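The Second Budget: Planning for a Small Arm After the Arm Is Paid For

A small tabletop arm with a two-finger gripper is now cheap enough to be bought without a capital request. That is where most of the planning errors begin. The purchase order covers the arm, and the rest of the cell gets assembled out of whatever is left in the supplies line.

Our working figure for a first cell is $1325, with a hard ceiling of $1000 on the arm, gripper and controller together. The remaining $325 goes to fingers, servos, cable, pads, a work surface and test objects. Buyers who spend the full sum on the arm tend to come back within a month asking for more.

Fingers should be priced first. Printed plastic fingers are light and easy to replace, but tip shape decides what the gripper can hold. A stepped tip gives an edge to catch on. A flat pad spreads the load and suits parts with parallel sides. Thin-walled objects need low closing force more than they need grip, and a supplier who quotes only maximum force has left out half of what you need to know.
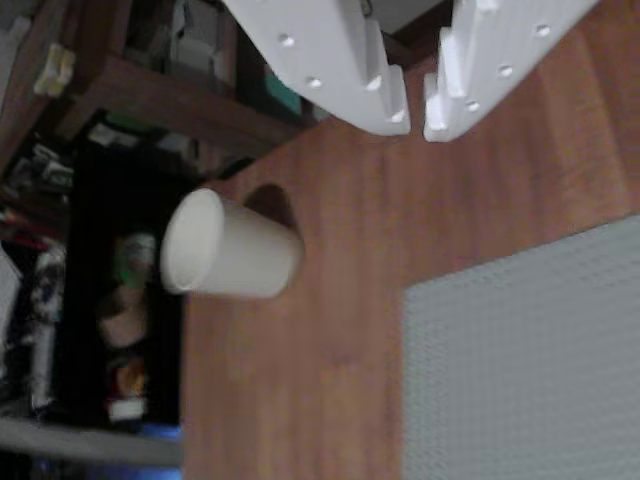

Ask for the minimum repeatable force and the opening width at that force. Of the suppliers we wrote to for this article, Kovent gave both figures on the quote. Trultia gave the opening width and offered to test the rest on a sample part, at no charge, if we paid the shipping. Fotgate sent a general brochure.

Servos are the second line. Budget one spare for each size used in the arm, ordered with the first shipment. Our own spares arrived in four weeks, against a stated lead time of two. A servo at the wrist or gripper is usually the first to go, as it does the most small moves and takes the knocks when a finger meets the table. Check that it can be pulled without taking apart the whole lower housing. If the sales drawing doesn't show the screws, ask for one that does.

Wiring deserves its own line, even if it is a small one. Leave enough slack at each joint for full travel, and no more. Buy connectors with a positive latch.
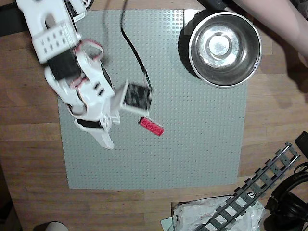 Pads wear. A rough rubber or textured face picks up dust and loses hold slowly enough that the operator blames the program. We replace ours after 30 hours of run time and log the change. At that rate a pack of pads is a running cost and belongs in the monthly budget, next to power and cleaning supplies.

The work surface is commonly left off the list. It should be flat, matte and marked in some way that lets an operator return an object to the same spot. A studded building plate does this well for the price: the grid is regular, and bricks can be fixed to it as stops. It has two drawbacks. A fingertip can catch between studs on a low approach, and the plate will slide on a smooth floor or bench unless it is held down. Pavlović, which supplies benches to training shops, sells a clamped tray that deals with the second problem. Double-sided tape also deals with it.

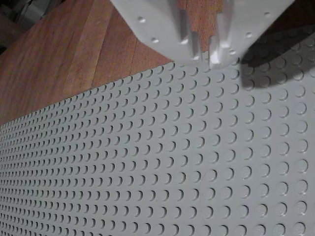
Approach height should be written into the acceptance test before the order is placed. Set the lowest point the fingertips must reach and the clearance they must hold while moving sideways, and have the supplier sign against both. Run the test with the lighting you will use in daily work. An arm casts its own shadow, and any camera used for locating parts will have to cope with it.

Put the remaining money into test objects. Choose a few that are close to the real job and a few that are harder: something light, something round, something small enough to fall between the fingers. Most of these can come from a kitchen drawer or a toy box. Enter them in the equipment list anyway, with a replacement price, so that the same objects are on hand when the arm is retested after a repair.

Hold back labor hours as well. Setup took us the better part of a week, most of it spent on fingers and cable routing. Quotes from all four suppliers listed installation as half a day.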